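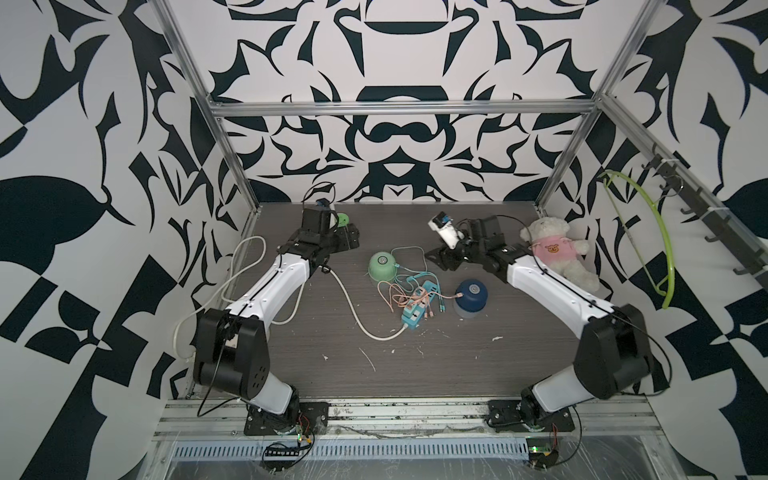
I don't trust a big print on a coat, and I've been trying to work out why, because on paper I should be the customer for it. I wear black nine months of the year and everyone keeps telling me a "statement" raincoat would fix that. The trouble is scale. Black-and-white leaves as large and spiky as the ones on that wallpaper have a whole wall to spread out on, and even there the back wall gets a mirrored pattern so the curves and points match up. Put the same thing on a coat and you have to slice it at the armholes, the pockets and the front zipper. Half a leaf on the chest, the other half somewhere near your elbow.

So when Nisska brought out its printed rain shell in November I went to look at one in person instead of believing the product page. The page says the design "flows effortlessly across the body." I tried it on at Tsakiris, which is the only store near me that carries the line, and it did no such thing. The print stopped dead at the zipper and picked up again two inches lower. On a small floral you'd never notice. On this you notice from across the parking lot.

To be fair to them, the sleeves were better than I expected. The seams were taped all the way to the cuff and the hood had a real brim. I have owned coats that cost more and had neither.

What I can't get past is the lining. The tag calls it Statix, with a little lightning bolt crossed out, and promises it will never cling. I was wearing a wool sweater and thin tights. It clung to the tights before I'd walked to the mirror and back. Maybe it needs a wash first, maybe my tights were the problem, but "never" is a strong word to sew into a garment. I'd love to know what they tested it against.

Then there's the weight. 500 grams, says the tag, as though I'm going up a mountain with it. I'm going to the pharmacy. I don't care if my coat weighs as much as a bag of coffee or a bag and a half. I care whether the pockets hold a phone and keys without dragging the front down, and these don't – the left one sagged with only my keys in it.

I tried the Zustden too, since it was on the next rack. Plain black, longer, boring buttons. The description for that one says it is "crafted to take you from desk to dinner," a phrase that has now been applied to every item of clothing I've looked at this year, including a pair of socks. It fit in the shoulders and the pockets were deep. I didn't buy that one either. The collar scratched, and I know myself, I'd stop wearing it by spring.

A few things I do now before spending money on anything printed, if it helps:

- Close the front all the way and look at where the pattern meets. Online, if every photo shows the coat open, I assume there's a reason.
- Raise both arms. A stiff print on stiff fabric looks much worse once it creases.
- Turn it inside out and read the care label. The Nisska one says no tumble dryer and no iron, so good luck getting those creases out.

A reader asked last time whether I ever like anything. I do! I liked the brim. If they made that hood in plain navy with a lining that minds its own business, I'd go back and try it on again. For now I'm still in the old black one, and I've sewn up the pocket for the second time.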